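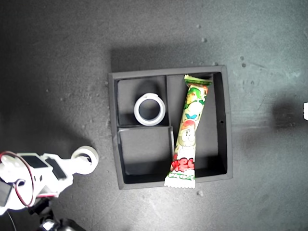
Sorting Small Items at Shared Workstations: A Study of Divided Trays

By Aishwarya Krishnan and Gopinath Murthy
May
6 min read
31 shares | 2 comments

Summary

This report presents the results of a one-term project on the storage of small items at shared workstations in the Gistthorpe design building. The project examined whether a shallow divided tray, placed at each workstation, would reduce the number of items left on work surfaces at closing time. The work was supervised by Dr. Vasanthi Subramaniam. The authors were responsible for the observation and the analysis, and Thaís Seixas prepared the drawings and the printed instructions.

1. Background

Workstations in the building are used by several groups each day. Students bring tape, blades, pencils, adapters and food, and much of this remains on the desks when a group leaves. Before the project, the building office asked evening staff to move all such items to a single lost property bin. The bin was difficult to search, and small items at the bottom were seldom claimed.

An earlier project by Chandrasekhar Lobo proposed lockable drawers. The proposal was set aside on grounds of cost, but its survey of user habits was made available to the present authors and informed the selection of workstations.

2. Selection of the Tray

Three products were considered. The Lysenko organizer has six equal compartments and a lid. The Pususance caddy is taller and stands upright. The Ivwood tray is square, black and open at the top, with two small square compartments on the left and one tall compartment running the full height of the right side.

The Ivwood tray was selected. The six compartments of the Lysenko product were too small for pencils and rulers, and users in a short trial left the lid on the desk, where it became one more item to be put away. The Pususance caddy blocked the view between facing desks.

The tray does have a limitation in the length of its right compartment. Long, narrow articles fit only at an angle, and some still project past the rim. A stick-shaped snack wrapper laid diagonally in this compartment reaches over the rim and onto the work surface. The authors recommend that any future order be made in a longer size if one can be obtained.

3. Method

Trays were placed at 31 workstations. For the first part of the term, no instructions were given. For the second part, a printed card was placed beside each tray with the following text:

Upper left: tape and other rolls.
Lower left: clips, pins and blades with covers.
Right: pencils, rulers and other long items.
Please take food and wrappers with you.

Observations were made at 6:30 p.m., after the last scheduled group had left. At each visit, the observer recorded every item at the workstation, noted whether it was in the tray or on the desk, and assigned it to one of four categories: tools, consumables, personal property and waste. Crumbs and other small debris were recorded as present or absent for each desk and were not counted individually.

4. Results

A total of 2,773 items were recorded over the term. Of these, 75 percent were found inside a tray. The share was lower before the cards were introduced and rose in the second part of the term, although the authors note that users had also become more familiar with the trays by that time.

Tape was the item most consistently returned to its place. A roll of tape lies flat in a small square compartment and can be lifted out easily, and several users reported that they had stopped bringing their own. The lower left compartment was the least used and was frequently recorded as empty. Users who were asked about this stated that they kept clips and pins in their bags.

Waste was the principal difficulty. Food wrappers were placed in the tall compartment at many workstations, both before and after the introduction of the cards. In the authors' view, an open compartment near the hand is treated as a suitable place for a wrapper when the nearest bin is at the door. Small debris on the desk surface was recorded at a similar rate throughout the term, and the trays had no apparent effect on it. Pale crumbs and scraps were easiest to find on the dark gray surfaces and may have been missed on the lighter desks.

5. Cost

The project was awarded a materials grant of $300. This covered the trays and the printing of the cards. No funds remained for additional bins.

6. Recommendations

The trays should remain in place at all workstations included in the study.

A small waste bin should be provided at the end of each row of desks.

The card should be revised so that the line concerning food and wrappers appears first, in larger type.

The desks should be wiped at closing time, with the tray lifted so that the surface beneath it is also cleaned.

A further study should test a tray with two compartments in place of three, given the limited use of the lower left section.

7. Acknowledgments

The authors thank Dr. Subramaniam for her guidance and the evening staff for access to the building after hours. Copies of the observation sheets and the drawings by Thaís Seixas are held in the department office and may be consulted on request.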